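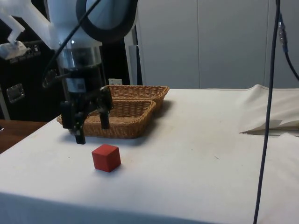 *Red cube on a white cloth, woven wicker baskets behind.*

# Sowa table sets: common questions

**What size cloth do I order?**
Measure the top and add 16 inches to both length and width. This gives an 8-inch drop on each side. Cloths are cut square to the weave and hemmed after cutting.

**Can the cloth be bleached?**
Oxygen bleach only. Chlorine yellows the hem thread. Wash before first use - shrinkage is 4 percent on the first cycle and is included in the listed size.

**How do I clean wicker baskets?**
Use a soft brush along the weave, then a damp cloth. Do not soak. Dry away from radiators.

**My basket rocks on a flat table. Is it defective?**
Usually no. Dampen the base, set it on a level surface and place a flat weight inside overnight. If it still rocks, send a photo of the base to Edileuza Sampaio at the Humville shop.

**Do the cubes mark the cloth?**
Red cubes from the October batch onward passed our dry rub test. On damp cloth, color transfer is possible. Lift the cube when moving it - dragging pulls the threads.

**Are spare cubes sold singly?**
Yes, under part number 530. Specify the color. Orders received before 11 a.m. ship the same day.

**Do Kamon baskets fit inside Sowa baskets?**
No. The rims differ in shape.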